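Setting up the drawer task for the Rimdale student robotics club

Eglė Pētersons, 8 Nov 2024

These notes cover the table-clearing exercise for second-year members. You should already have finished the joystick exercise and be able to home the arm without help. Allow 64 minutes for a first attempt, including setup.

What the task asks for

The arm picks objects from the tabletop one at a time and puts them in the open drawer underneath. The drawer is then pushed shut. Each run is recorded from the head camera and the log is saved under your group name.

1. Prepare the table

Pull the drawer out to its stop before you power the arm. Check that the drawer is empty and that no cable crosses its path. Use one can, one bowl and one soft packet. Keep the can to the right, where the arm can reach it without passing over the bowl.

2. Load the task file

Open Runitz and load drawer_basic. Set the gripper speed to 18 and the closing force to 14. Leave the other values alone. If Runitz reports that the file is out of date, copy it again from the club folder — do not edit the old one.

3. Grasp the can

Bring the gripper in from the side, level with the upper half of the can. Stop when the can is between both fingers, then close. Wait for the force reading to settle before you lift.
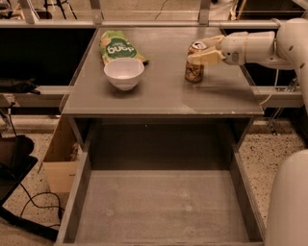 Lift straight up until the base is clear of everything else on the table. Only then move forwards over the drawer. Lower the can until the base meets the drawer floor and open the fingers slowly. A can dropped from height tends to roll to the back, and the run has to be marked as failed.

4. Bowl and packet

The bowl is taken by the rim, with one finger inside. The packet is harder. If it lies flat, the fingers slide over it, so aim for a crimped end and lower the closing speed. Where the packet touches the bowl, move the bowl first.

5. Close the drawer

Close the fingers fully and push on the middle of the front edge. Pushing at a corner jams the runners.

6. Save the log

Export from Runitz to Hunix. Logs over 1,000 lines are split into two files; upload both. Write the result of each grasp in the notes field, including the failed ones.

Known faults

Force reading stays at zero: restart the gripper, then home it again.
Arm stops above the drawer: the soft limit is still set from the May workshop. Load the current limits file.
Hunix refuses the upload: check the group name for spaces.

The next sheet, Sarkar sorting, uses the same table and starts with the drawer closed.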